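**Door-drop marketing** is the delivery of unaddressed printed material, such as leaflets, menus, vouchers and small catalogues, to homes within a chosen area. It differs from direct mail, in which each item carries the name and address of a recipient, and from newspaper inserts, which reach only the readers of a given title. The terms *leaflet distribution*, *household distribution* and *unaddressed mail* are used for the same activity, although the last is sometimes kept for items carried by a postal operator.

## Types of distribution

Distribution is usually sold in one of three forms. In a **solus** delivery, the advertiser's item is the only one put through the door on that round. In a **shared** delivery, several items from advertisers who do not compete with one another are carried together, and the cost of the walk is divided between them. In a **newspaper-share** delivery, the leaflet travels with a free local paper. Solus delivery is the most costly per household and is generally used for longer catalogues, store openings and political or public notices.

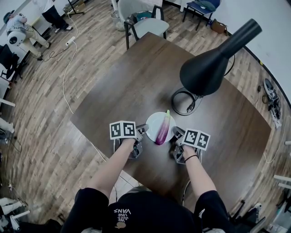

*Vol. 11, No. 2, p. 40*

A fourth form, the **hand-to-hand** distribution of leaflets in streets and at stations, is often sold by the same firms but is normally treated as a separate service. It cannot be tied to a set of addresses, and many local authorities require a permit for it.

## Planning

The basic unit of planning is the postal sector or, in smaller campaigns, the individual round. Planners begin with the catchment of the shop or service, commonly expressed as a drive time, and then rank the sectors inside it by type of housing, age of residents, past sales or distance from the premises. Sectors may be left out where there is a physical barrier to custom, for example a river without a nearby crossing or a toll road.

The number of items printed is normally higher than the number of homes listed. The surplus covers spoiled copies, new housing that has not yet reached the address lists, and copies kept by the advertiser for use at the counter. Blocks of flats with a locked entrance are a regular source of difference between the planned and the achieved figures, and contracts often state how such addresses are to be charged.

### The Flatasbridge rounds

The market town of Flatasbridge is frequently used in the trade literature to illustrate planning at the level of the round. The distributor Bárány divided the town into 40 rounds of 400 homes each, and sold them singly as well as in groups. Small traders could therefore buy one round close to their premises, where earlier price lists had obliged them to take the whole town. Bárány later withdrew the single-round rate for the month of August, when many of its regular walkers were away, and this seasonal limit was kept in the later versions of its terms.

## Design and content

Items intended for door-drop are designed to be understood on the doormat, without an envelope or covering letter. A single main offer, a clear place name and a visible closing date are usual. The A5 leaflet is the most common format, followed by the folded A4 sheet and the postcard. Heavier paper is less likely to be creased in the letterbox, but it raises both the print cost and the carrying weight, and distributors apply a surcharge above a stated weight per item.

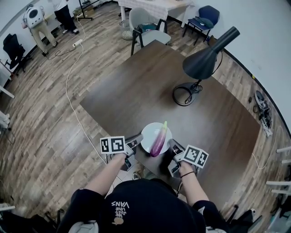
*An aubergine on a round white plate.*

Restaurants, greengrocers and meal-delivery services are among the most regular users of the medium. Food advertisers tend to favour one large picture over a grid of small ones, with prices set in a separate panel so that they can be altered between print runs. Menus are often produced with a longer life in mind than other leaflets and may carry no closing date at all.

## Measurement

Response to door-drop is measured by several methods, none of which is complete when used alone:

- **Coded vouchers**, in which each group of sectors receives a different code
- **Dedicated telephone numbers** or web addresses printed only on the leaflet
- **Matched areas**, in which sales from sectors that received the item are compared with sales from similar sectors that did not
- **Recall surveys**, carried out by telephone or at the door within a few days of delivery

Delivery itself is checked by satellite tracking of the walkers and by back-checking, in which a sample of homes is visited and asked whether the item arrived. The planning package Bilavon combines both kinds of record and marks a round as incomplete if either falls below a level set by the user. Flalel, a competing product, records tracking data only. Critics of tracking observe that it shows the route walked and gives no evidence that an item was put through any particular door.

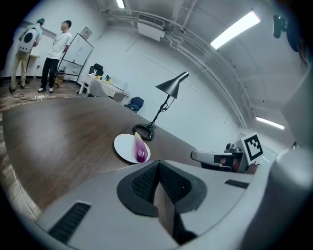
*Plate and aubergine on a wood-grain table, with a black desk lamp behind.*

## Regulation and criticism

The content of leaflets is subject to the same rules on misleading claims, pricing and comparison as other advertising. In many countries the name and address of the advertiser must appear on the item, and election material carries further requirements as to the printer and publisher.

Objections to the medium concern paper waste, litter in shared hallways and delivery to homes that display a notice refusing unaddressed items. Such notices are binding in some countries and advisory in others. Trade bodies commonly run opt-out registers, whose entries lapse after a fixed period and must be renewed by the resident. Several city authorities have moved to an opt-in model, under which leaflets may be left only at homes showing a sticker that permits them. Distributors operating under this model sell far fewer homes per round, and prices per item are correspondingly higher.

## See also

- Addressed mail
- Catchment area
- Free newspaper
- Sales promotion
- Voucher redemption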